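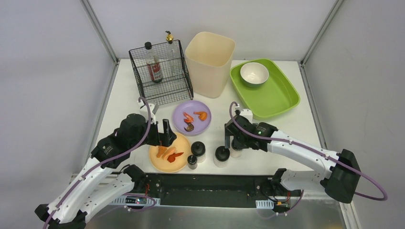
What is a tabletop bottle rack used for?

A tabletop bottle rack keeps upright bottles and pump dispensers together in one place on a table, counter or sideboard, so that they can be reached during a meal and do not have to be moved one at a time when the surface is cleared.

Tabletop bottle rack

A tabletop bottle rack (also bottle caddy, condiment rack or, in older catalogues, cruet basket) is a small open-topped holder for bottles, made in most cases from welded steel wire. It differs from a cruet stand in having no separate ring or socket for each vessel, and from a wine rack in that the bottles stand rather than lie. It is found in domestic kitchens, canteens and cafés, and in bathrooms, where the same pattern is sold for soap and lotion.

Contents
Construction
Dimensions
Loading
Position on the table
Clearing
Cleaning and wear
Manufacture
See also

Construction

The usual rack has four sides and a floor. The frame is bent from heavier wire and closed at the back with a butt weld. The panels between are filled with a finer wire, either as parallel bars or as a grid. In the slant-front type the front panel leans, which leaves more of the bottle label in view and makes it easier to lift out a short container. The straight-front type holds slightly more and can be pushed against another rack without a gap.

Floors are of two kinds. An open wire floor lets drips through to the table and is normally sold with a separate tray. A solid floor of pressed sheet collects them and has to be wiped. Small feet of rubber or soft plastic are fitted to both kinds to limit sliding and scratching.

Finishes include powder coating, chrome plating and dipped plastic. Black powder coating is the commonest finish on current domestic models. Plated racks are easier to wipe but show water marks.

Dimensions

There is no general standard. The Steker pattern, which several later makers followed, has a floor 19 cm wide and 9 cm deep. Depth is the more critical measurement. A rack that is too deep allows narrow bottles to lean and knock together, and one that is too shallow will not accept a pump dispenser with a square base.

The height of the back panel is commonly set below the shoulder of a standard sauce bottle. Pump tops are meant to stand clear of the rim so that they can be pressed without lifting the dispenser out.

Loading

Heavy glass bottles are placed at the ends, with lighter containers between them. A rack loaded at one end only may tip when carried. Pump dispensers are turned so that the spout points over the front panel. Caps should be closed before the rack is moved.

Makers give a maximum load, usually stamped on the underside or printed on the packaging. The smallest Gullard model is rated at 800 g, which two full glass bottles can exceed.

Position on the table

Racks are generally kept at the back of the table or at one end, clear of the plates. On tables that are laid and cleared many times a day, the rack is often grouped with the serving tray and the waste bin, leaving the front and middle free for place settings. A tall, narrow bin can stand next to a rack of this size without taking up much of the surface.

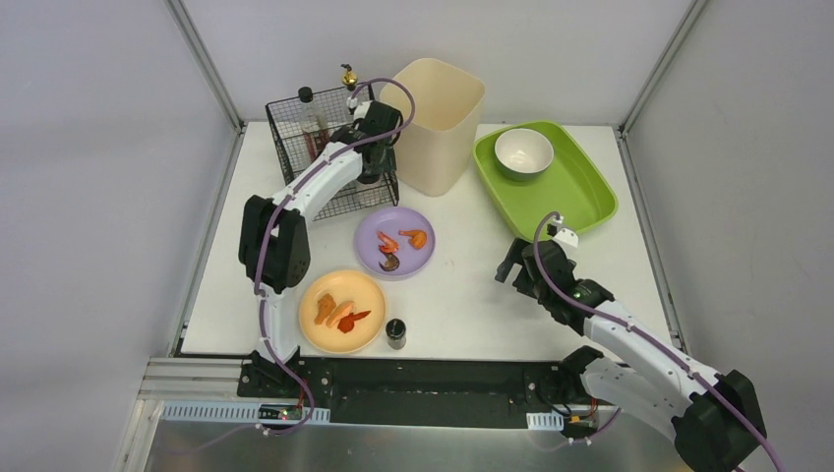 Black wire bottle rack on a white tabletop, with a tall beige bin to its right.

Clearing

In canteen practice the rack is left in position until last. Plates are scraped first, then stacked or set on the tray with the bowls. Bottles that have been taken out during the meal are wiped at the neck and returned. The rack is then lifted by its two end panels, the surface beneath is wiped, and the rack is put back.

A training handbook written by Angharad Nicholas for the Anorside school kitchens uses a fixed order of bottles, with the tallest on the left, so that a missing one can be noticed at a glance. Other kitchens leave the order to the staff.

Cleaning and wear

Wire racks are washed by hand in warm water with a soft brush. Residue collects where the fine mesh meets the frame. Dishwashing is tolerated by most coatings, though repeated cycles dull the surface and may lift it at the welds, after which rust appears. The feet should be taken off before washing and dried separately. Lost feet are the most frequent complaint recorded by retailers, and replacements are sold in packs of 20.

Manufacture

Early racks were made by basket-wire workshops as a sideline. Maddocks produced a hand-soldered version with a wooden floor, discontinued when welded mesh became cheap. The slant front is credited to Cadi Bellis, who drew it for Steker as a shop display holder. It was sold for home use later, with the price-ticket rail removed from the top edge.

See also

Cruet stand
Dish drainer
Serving tray
Table setting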